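ok so I said I'd do a thread on the tablecloth thing, here it is. kitchen table makeover on basically no money, long, sorry, typing this between loads of laundry

1/ the table came with the apartment in Groltham. one leg shorter than the others, top covered in rings from whoever lived here before. sanded it twice. rings are still there. they live here too now

2/ priced out refinishing at the hardware place on Nindgate. stripper, stain, sealer, brushes, plus they wanted me to rent the sander. came to just under 300. for a table I do not own. walked back out with a bag of felt pads, 4 bucks

3/ felt pads fixed the leg btw. two stacked under the short one. has not rocked since February. cheapest win in this whole thread, if you stop reading now at least do that

4/ so. tablecloths. tried three before I got it right

first was a linen one, oatmeal color, gorgeous, showed every single drop of everything. coffee on day one. tomato on day two. it's a curtain now

5/ second was vinyl. wipes down great. smelled like a pool float for 9 days and your forearms stick to it in summer. gave it to my sister for the garage, she loves it, different needs

6/ third is the keeper. cotton, bought off the bolt at Rezende Fabrics from the remnant bin, 15 dollars for a piece that goes all the way over with enough left for a hem. I did not hem it. I'm going to hem it

7/ measuring, bc three people asked. table length plus the drop you want on BOTH ends, then a bit more for shrinking. I forgot to double the drop teh first time and had a very fancy table runner

8/ wash it before you cut it. hot. then wash again. mine lost a good couple inches and I would of cried if I'd hemmed first (see, procrastinating pays)

9/ ironing: no. damp, over the shower rod, pull it straight by hand, on the table while it's still a tiny bit damp. gets you most of the way. the rest is creases and creases are fine

10/ stains so far. turmeric, pen, something purple. the turmeric came out w dish soap and a day in the sun on the railing. the pen did not. there is a bowl on the pen

11/ the other half of this is stuff ON the table. rule I made up: it has to be food, or hold food, or it goes back where it came from. mail was the big offender. mail now gets a hook by the door. I break the rule constantly

12/ ok here's where the table's at

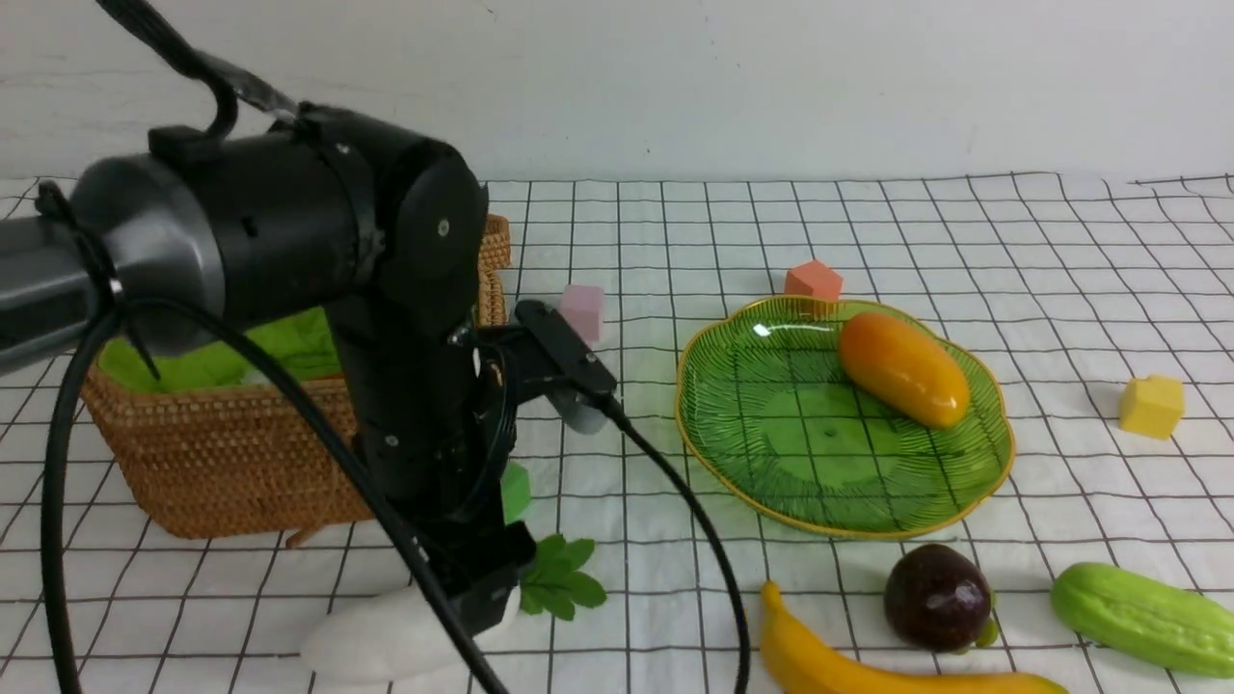

13/ Pattern is the part I'd fight for. go white with a thin dark line in it, you get the bright clean look but the line keeps your eye busy so crumbs kind of vanish. black grid on white is what I landed on, and yes it's got wrinkles, see number 9. the other thing doing a lot of work is the wicker basket with the lime green cloth in it. one loud color and the rest can be plain. the green plate picks it up too

14/ basket tip while I'm here. line it. any cloth. onion skins and bread crumbs fall thru the weave forever otherwise and you find them in like October. shake the liner out over the sink, done

15/ bananas stay out of the basket. they bruise on the rim and they make everything next to them go off faster. learned w a bag of avocados, rip

16/ someone asked about the wall. it's just white. landlord white. I had a Gronerex paint sample card taped up for months, never picked one, took the card down, left a tape mark

17/ next up is chairs. none of them match and one squeaks when you breathe. if anyone has done slipcovers w/o a sewing machine pls reply w pics, iron-on hem tape people especially, does it survive the wash or no

dryer's buzzing, will answer stuff tonight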